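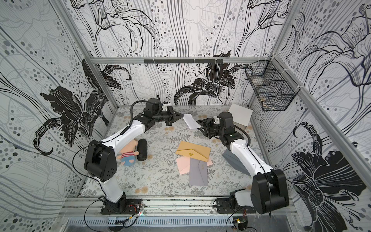
3.2 Surface patterns

Flelska and Trestetti both tested print preference on loose swatches. We wanted prints at wall and table scale, so large lilies in black and gray were paired with a paler botanical print underneath. Zamudio sorted the 46 candidate papers by motif size and kept 11. Small motifs hold up well at close range — large ones tend to break into separate shapes. 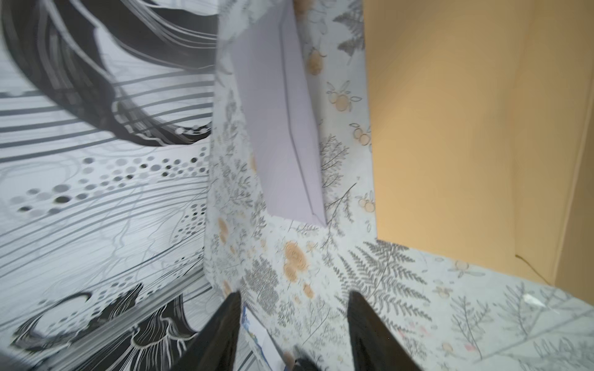

Figure 3. Pale lavender envelope upright on the botanical print, with orange blossoms and gray fern fronds.

Sparsely printed stationery was chosen so that the print stayed the main source of detail.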